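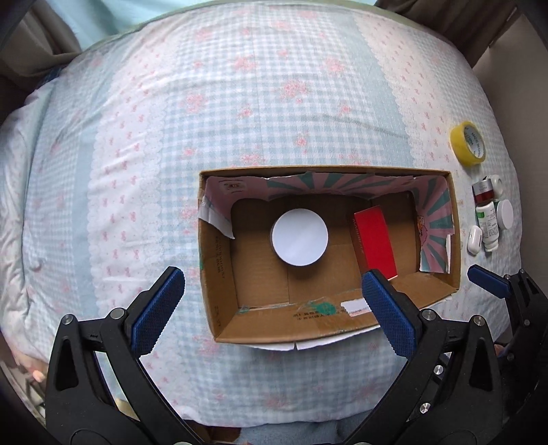
Cover picture for Handout 4: an open cardboard box on a quilted comforter.

Home Textiles and Everyday Pattern
Handout 4: Checks, Sprigs and Stripes
Notes by Augustina Fiadzo

Welcome back, everyone. I promised last time that we would get off the loom and onto the bed, so to speak, and talk about the cloth most of us wake up under. Please read these notes before the next meeting and bring one piece of printed or woven cloth from home. A pillowcase is fine. A dish towel is fine too (I have a soft spot for dish towels, as some of you have already noticed).

1. What makes a gingham

Gingham is a plain weave. Over one, under one, all the way across, the same structure we practiced on the little frame looms. The check comes from the yarns, which are dyed before they ever reach the loom. You set up the warp in bands of white and a color, then you weave across with bands of white and that same color. Where color crosses color you get the full shade, where white crosses white you get white, and where the two meet you get that soft in-between tone that is made of both. Take a magnifying glass to it if you own one. The middle tone breaks up into tiny specks, and I still find that delightful after all these years!

A true woven gingham looks the same on both sides. A great deal of the checked bedding sold today is printed, and on a printed check the back will be paler, sometimes nearly white. Turn over a corner and look. Another clue is the line of the check itself: in a woven cloth it follows the threads exactly, while a print can wander off the grain by a little or a lot. Noemi Nguyen-Tran brought in a tablecloth last term whose checks slid a full inch downhill from one end to the other, and she had been blaming her table.

2. Sprigs, and why they are small

A sprig is a little plant motif, usually a flower with a leaf or two, set on a plain ground with space around it. Small sprigs are friendly to the person sewing. You can cut into the cloth nearly anywhere without slicing a large rose in half, and seams don't shout at you. They also hide a small stain or a mend wonderfully well — my grandmother's whole philosophy of housekeeping rested on this.

When you look at a sprigged cloth, find the repeat. Choose one motif and travel straight up until you meet its twin, then travel sideways until you meet another. Those two distances give you the repeat. If the next column over has been shifted down by half, we call it a half-drop, and it keeps the eye from falling into rows. Iwona Wasilewska will demonstrate this with stamps and a long sheet of newsprint, so wear something you don't mind getting ink on.

3. Putting patterns side by side

People worry so much about mixing patterns. The old advice, and I think it is decent advice, is to let the patterns share a color or two and to vary their size. A check is all straight lines and a sprig is all curves, so they tend to get along. Wide stripes are a handy way of seating them next to each other, because each pattern gets its own lane.
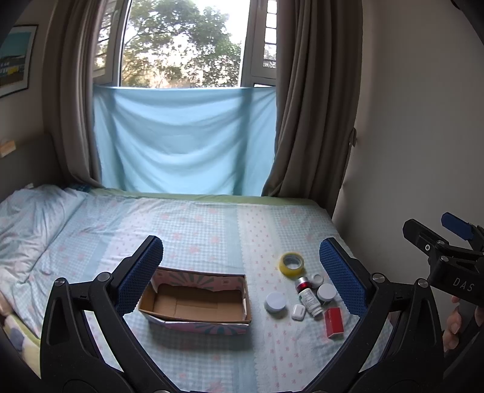 Floral motifs and broad lighter bands on a pale blue checkered sheet.

Trim can help too. A scalloped edge softens the place where one band stops and another begins, and a narrow piping in a different color gives the eye somewhere to rest at the border. On printed bedding the trim is often printed along with everything else, so run a finger over it before you write "lace" in your notebook!

4. A word about thread count

Thread count is the number of warp and weft threads in one square inch. A plain, honest cotton sheet might come in at 200 and serve you very well. You will see packages claiming 884 and up, and with those I would ask how the counting was done, as a yarn made of several plies can be counted several times over. Fiber length and finish matter a good deal to how a sheet feels, and neither is in that number. Radymyr Polishchuk has offered to bring his pick glass so that we can all try counting for ourselves. Allow 30 minutes for it, and bring your reading glasses.

For your notebook

Draw one full repeat of your cloth, life size if it fits.
Note whether the pattern is woven or printed, and how you decided.
Name the ground color and every color on top of it.
Write a few lines on where the cloth has lived and what it has been used for. I do read these, and they are my favorite part.

Notebooks are due in the first week of June. The sample drawers in Room 254 are open to you before class; please refold what you unfold. If you miss the stamping session, Severyn Kuzmenko has kindly agreed to lend out his spare stamps — see him at the break.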